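5 Table service set-up: laying out and clearing paper bowls

This section covers the preparation of a wooden table for serving food in white paper bowls, the handling of the bowls during service, and the clearing of the table afterwards. It applies to all Trendside tables supplied with a natural or pale finish. For tables with a stone or glass top, see section 6.

Read sections 5.1 to 5.3 before the first use. The person in charge of the room should keep a copy of section 5.4 near the serving point.

5.1 Before you start

The table must have been assembled as described in section 3 and must stand level on all legs. A table that rocks will spill liquids from a paper bowl more readily than from a ceramic one, as the paper bowl has little weight of its own.

You will need:
two soft cotton cloths, one damp and one dry
mild washing-up liquid
paper bowls, still in their sleeve
a tray with a raised edge
a lined bin with a lid

Do not use scouring pads, bleach or spray polish on the table top. Spray polish leaves a film on which a paper bowl will slide when it is pushed with a spoon.

CAUTION: New tables need time for the finish to harden. Do not place hot food on a table until 16 days after delivery.

5.2 Preparing the table top

1. Remove all loose items from the table top.
2. Wipe the surface with the damp cloth. Work along the grain. Wiping across the grain can leave fine lines of moisture in the surface, which show up as dull streaks when they dry.
3. Add a drop of washing-up liquid to the cloth for greasy marks. Go over the area again with clean water.
4. Dry the surface with the second cloth.
5. Wait 2 minutes before putting anything down.
6. Run a flat hand over the top. If the surface feels rough, the grain has lifted. Follow the sanding procedure in section 8.2 and do not serve on the table until this has been done.

Note: Pale table tops show coffee, beetroot and turmeric stains more than dark ones. Wipe up these spills at once. Stains left overnight will usually need sanding.

5.3 Setting out the bowls

Open the sleeve at the end marked with the tear strip. Take the bowls out in one stack, with the open side facing down, and loosen them by turning the stack gently between both hands. Bowls that are pulled apart by the rim may crease, and a creased rim will leak when the bowl is tipped.

1. Separate one bowl from the stack by holding it low on the side wall.
2. Check the rim. It should be smooth and evenly rolled all the way round.
3. Check the inside for dust, loose fibres or marks. Discard any bowl that is not clean. Do not wipe it out with a damp cloth.
4. Place the bowl on the table with the open side up, at least a hand's width in from the edge.
5. Press lightly on the centre of the base with a clean, dry fingertip. The bowl should sit flat without tilting.
6. Repeat for each place.

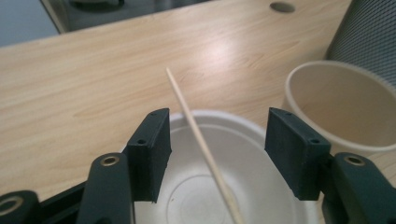

Bowls may stand on the table empty for as long as needed in a dry room. In damp rooms they should be set out immediately before serving - the side walls soften slightly in moist air and the bowl becomes harder to lift when full.

If the room is draughty, close the windows before setting out. Empty bowls can be moved by quite a small current of air. Weighting them with cutlery is not recommended, as forks and knives can mark the inner surface.

Reference bowl: the fill levels in section 5.4 were established with Findside bowls, order number 402. Other bowls can be used, but the fill levels will have to be checked again with cold water before service.

5.4 Filling and serving

1. Fill the bowl on the table. Do not fill it in the hand.
2. Pour liquids slowly against the side wall. Stop a finger's width below the rim.
3. For thick foods such as porridge or rice, spoon the food into the centre first and let it spread.
4. To move a filled bowl, slide it on to a tray. Carry the tray with both hands.

WARNING: Risk of scalding. A paper bowl passes heat to the fingers quickly. Do not serve liquids hotter than 87 °C, and allow soup to stand before it is handed to anyone. Children should not carry filled bowls.

CAUTION: Use a mat under every bowl that holds hot food. Heat and moisture trapped beneath the base can leave a white ring in the finish.

Do not put paper bowls in an oven or under a grill. Do not place them near a naked flame.

5.5 Clearing

1. Scrape leftover food into the food waste container.
2. Tip out any remaining liquid at the sink.
3. Stack the used bowls on the tray, largest first. Keep the stack low enough to see over when walking.
4. Put the bowls in the lined bin and close the lid. Check with the local waste service whether coated paper can be recycled. Where this is not known, treat it as general waste.
5. Remove the mats and wipe the table as in section 5.2, steps 2 to 4.

Unused bowls that have been set out may go back into the sleeve only if they have stayed clean and dry. Fold the open end over twice and store the sleeve upright in a closed cupboard.

5.6 Faults and remedies

Bowl tilts on the table
Crumbs under the base, or a base bent during unpacking. Wipe the table. If the bowl still tilts, replace it.

Bowl slides when food is stirred
Polish or grease on the table top. Wash as in section 5.2, step 3.

Bowls stick together
Sleeve stored in a damp place or under a heavy load. Leave the stack in a dry room overnight. Discard bowls that tear when separated.

White ring on the table top
Heat applied without a mat. Light rings often fade within a few days. If not, see section 8.3.

Damp patch under a bowl
Leak at the base seam. Replace the bowl and dry the table top straight away.

Revision note, 22 May 2021: steps 5.3 and 5.5 reworded after comments from the Ostdale dining room (P. Amin, E. Pagano). Table of faults extended. Text checked by Mechthild Ruchti.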